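Getting a copy of the police report after a fender bender in Hindach

Posted in: Roads & Local Matters

Hi everyone, I hope this is the right place to ask. On Sunday another driver backed into my parked car outside the Nernton market. There were no injuries, thank goodness, and an officer came out and took both our statements, but I was so flustered that I left without any sort of report number. Now my insurance company wants the report, and the front desk in Hindach told me to "check with Ekodside," where I've been on hold twice. Does anyone know where these things end up, and is there a fee? The body shop has quoted me $495 and I'd love to get it moving.
Haruto Ueda

MapleStreetMom

Oh, what a way to spend a weekend, I'm so sorry! I went through this in August, so let me tell you how it went for me. Hindach takes the report but the records office is in Ekodside, and they were perfectly nice once I quit calling and walked in. Bring your license and your registration, and give them the street and the time as near as you can, and they can look it up without the number. I paid $4 for the copy (cash, they didn't take cards then). Mine took a little over a week to be ready, and I'd go early, before the line builds up.

While you wait, sit down at the kitchen table and write out everything you remember, even the bits that seem silly, like which way your wheels were turned. My adjuster asked me all sorts of things I would have forgotten by then.

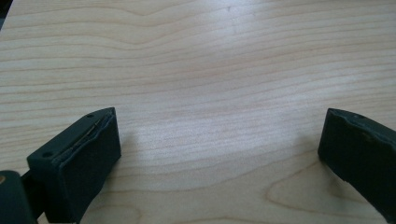 ebihara_road_regular

Call your insurance and ask them to request it. Mine did.

Also get a second quote. A shop out on Ebihara Road came in $70 under the first place for my bumper, though that was a smaller dent than yours sounds. If the other driver offers you cash to skip the claim, I'd say no thanks. My brother-in-law took $200 that way and the repair cost him a good deal more.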